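Rugby Coaching Changes and Match Results
Student project report, Sports Studies, second year
Author: Siobhán Ó Súilleabháin

Introduction

This report looks at what happens to a rugby club when it changes its head coach in the middle of a season. I picked the subject after my own club, Drutside, replaced its coach in January and won the next two matches. I wanted to know if that was normal.
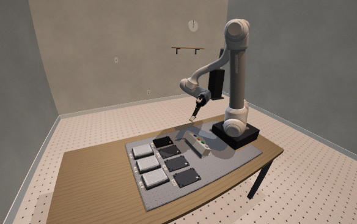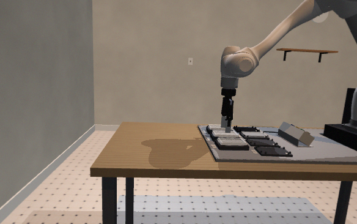
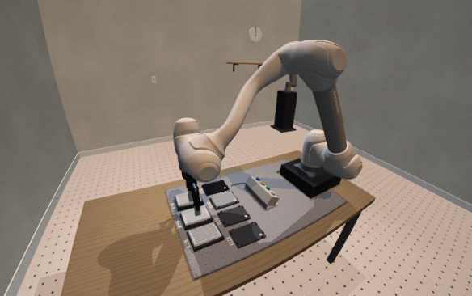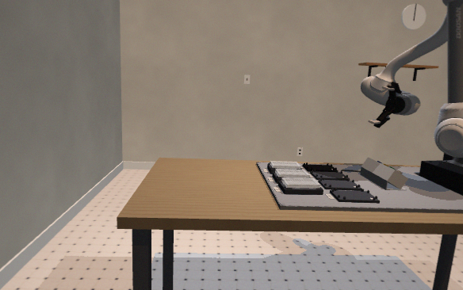 Data

I used match records from the amateur league that Drutside and Kudik play in. The full set had 667 matches. I removed friendlies, abandoned games and matches with no final score, which left 558. Each match was entered in a spreadsheet with the date, the score, home or away, and the name of the head coach on the day.

I also sent a short survey to 100 players and got replies from fewer than half of them. The survey is only used in the discussion.

Method

For every mid-season change I compared the last five matches under the old coach with the first five under the new one. I counted league points and point difference. Clubs that used a caretaker coach in between were kept in a separate group - Kudik did this twice.

Results

Most clubs picked up more points in the five matches after a change. The gain was small and came mostly from home games. Point difference hardly moved. Clubs with a caretaker coach showed no clear pattern.

Drutside fits the general picture. The two wins were both at home, and the next three matches were lost.

Discussion

Clubs usually change coach after a bad run, so some improvement would be expected anyway. I did not have a good way to separate this from the effect of the coach. Several players wrote that training got harder in the first weeks - one said it was back to normal by May.

The strength of the opponent was left out. It should be added if the work is continued, starting with the McGrath Cup teams, where the records are more complete.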